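Finby verkauft seit heute Mobilfunk im eigenen Namen. Ich habe mir Preisblatt, Leistungsbeschreibung und die Netzkopplung angesehen. Thread, eher trocken. 1/

Ausgangslage: Finby ist Kabelnetzbetreiber mit 385.000 Breitbandkunden, hat kein eigenes Spektrum und keinen einzigen Mobilfunkstandort. Das Netz kommt von Tasmont, der Vertrag läuft laut Mitteilung vom 5. Dezember 2021 über acht Jahre. 2/

Zur Einordnung: Es gibt Reseller, »light« und »full« MVNO. Ein Reseller klebt sein Logo auf die SIM. Ein full MVNO betreibt eigenes Kernnetz, eigene HLR/HSS und eigene Rufnummernblöcke und kann den Gastgeber theoretisch wechseln, ohne alle Karten zu tauschen. 3/

Finby liegt dazwischen. HSS, Policy Control und Abrechnung stehen bei Finby, das Packet Gateway ebenfalls. Sprache (VoLTE/IMS) bleibt komplett bei Tasmont. Damit kontrolliert Finby den Datenverkehr, bei der Telefonie aber nichts. 4/

Warum das Packet Gateway wichtig ist: Der Datenverkehr wird per S8 aus dem Tasmont-Netz zu Finby geführt und geht dort ins Internet. Technisch sieht das aus wie Home-Routed Roaming im Inland. Finby kann eigene QoS-Profile setzen, solange der Gastgeber sie nicht überschreibt. 5/

Das tut er allerdings. In der Leistungsbeschreibung steht, dass bei Überlast »netzseitige Priorisierung« greift. Gemeint ist vermutlich ein niedrigerer QCI für alle Finby-SIMs. Wer abends im Bahnhof steht, wird das merken, wer auf dem Land wohnt, eher nicht. 6/

Präzisierung zu 6, weil die erste Nachfrage schon da ist: »niedriger« meine ich im Sinne der Priorität. Die Zahl selbst ist dann höher, also etwa QCI 9 statt 8. Die Nomenklatur habe ich nicht erfunden. 7/
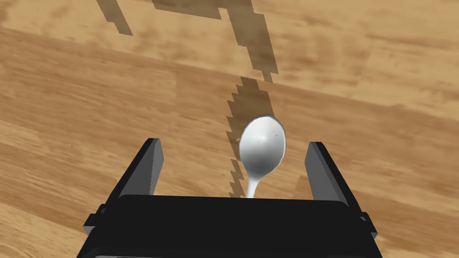

Vlastimil Matoušek
Fachautor für Mobilfunk und Zugangsnetze

Jetzt zum WLAN-Teil, der in der Pressemitteilung die meisten Zeilen bekommt. Finby will die Heimrouter der eigenen Kunden als zweites, getrenntes Funknetz mitnutzen. Eigene SSID, eigenes VLAN, Anmeldung per EAP-SIM bzw. EAP-AKA über die SIM-Karte. 8/

Die Idee ist alt. Jedes Gigabyte, das über WLAN läuft, muss Finby nicht bei Tasmont einkaufen. Im Vorleistungsmodell zahlt man entweder pro Volumen oder für eine feste Kapazität. Hier ist es nach meinen Informationen eine Mischung mit Mindestabnahme. 9/

Eine Mindestabnahme macht den Anreiz zum Offload kleiner, als man denkt. Bis zu dieser Schwelle ist das Volumen ohnehin bezahlt. Erst darüber spart das Heim-WLAN Geld. Wie hoch die Schwelle liegt, sagt keiner der beiden. 10/

Natália Gajdoš, bei Finby für die Netzplanung zuständig, hat mir auf Anfrage geschrieben: Freigeschaltet sind bisher einige 332 Straßenzüge, der Rest folgt mit dem nächsten Firmwarestand der Router. Einen Termin nennt sie nicht. 11/

Das Problem ist der Übergang. WLAN im Haus ist einfach. WLAN auf dem Gehweg, zwei Wände vom Router entfernt, ist schlecht: −80 dBm, viele Wiederholungen auf Layer 2, das Telefon hält trotzdem daran fest. Man steht vor der Tür und die Karten-App lädt nicht. 12/

Gegenmittel gibt es. Hotspot 2.0 mit ANQP, vernünftige RSSI-Schwellen im Accesspoint, 802.11v zum Abwerfen schwacher Clients. Ob die Router von McIntyre, die Finby seit September ausliefert, das alles können, steht nicht im Datenblatt. 11v ist erwähnt, ANQP nicht. 13/

VoWiFi: wird unterstützt, aber das ePDG steht bei Tasmont. Ein Gespräch aus dem Finby-Heimnetz geht also durch einen IPsec-Tunnel ins Internet, von dort zu Tasmont und dann weiter. Funktioniert. Für die Fehlersuche ist es unerfreulich, weil zwei Hotlines beteiligt sind. 14/

5G: im Start nicht enthalten. Die Rahmenvereinbarung erlaubt es, »nach gesonderter Abstimmung«. Da Tasmont bisher nur non-standalone funkt, wäre der Aufwand auf der Kernnetzseite überschaubar. Die Verzögerung halte ich daher für kommerziell und nicht für technisch. 15/

eSIM: ja, für Neukunden sofort, Profilwechsel nur über die Hotline. QR-Code ist einmalig verwendbar. Wer das Gerät zurücksetzt, braucht einen neuen Code und bekommt ihn per Brief. Per Brief. 16/

Zum Vergleich: Andlow hat vor Jahren dasselbe versucht, ebenfalls mit Kabelnetz im Rücken, aber als reiner Reseller. Oľga Skála hat das damals in ihrer Diplomarbeit durchgerechnet. Ergebnis: Die Marge pro SIM war nahe null, der Nutzen lag allein in der geringeren Kündigungsquote beim Festnetz. 17/

Bei Finby dürfte es ähnlich aussehen. Der Mobiltarif ist ohne Internetanschluss gar nicht bestellbar. Wer den Anschluss kündigt, verliert den Mobiltarif nach Ablauf der Abrechnungsperiode und muss portieren. Das steht in Ziffer 5 der AGB, lesen. 18/

Ein Punkt zur Sicherheit, nach dem Aitana Iglesias gefragt hat: EAP-SIM und EAP-AKA übertragen beim ersten Kontakt die IMSI im Klartext, sofern keine Pseudonyme oder zertifikatsgestützte Verschlüsselung genutzt werden. Ein falscher Accesspoint mit passender SSID kann sie abgreifen. 19/

Ob Finby IMSI-Verschlüsselung im WLAN einsetzt, habe ich gefragt. Antwort: »entspricht dem Stand der Technik«. Das kann beides heißen. Ich messe nach, sobald meine Karte da ist. 20/

Und die Router-Inhaber? Das zweite Funknetz ist standardmäßig an, Abschalten geht im Kundenportal. Wer abschaltet, darf fremde Finby-Hotspots auch nicht nutzen. Eigene öffentliche IP und eigener DOCSIS Service Flow sind zugesagt, die Bandbreite des Anschlusses soll unberührt bleiben. 21/

»Unberührt« gilt für den gebuchten Anschluss. Im Kabelsegment teilen sich trotzdem alle dieselben Kanäle, und der Rückkanal ist der knappe Teil. Auf der Luftschnittstelle teilt man sich ohnehin die Airtime, zwei SSIDs auf einem Funkmodul sind ein Funkmodul. 22/

Korrektur zu 4: Kamil Slanina weist mich darauf hin, dass die SMS-Zentrale ebenfalls bei Finby steht. Stimmt, steht im Anhang der Leistungsbeschreibung. Zustellung über IMS läuft weiterhin über Tasmont. 23/

Offen sind für mich noch: Höhe der Mindestabnahme, QCI im Normalbetrieb, ANQP ja/nein, IMSI-Schutz. Die Messwerte zu den letzten drei hänge ich hier an. Fragen zu Tarifpreisen bitte an Finby, das Preisblatt hat zwei Seiten und ist lesbar. 24/24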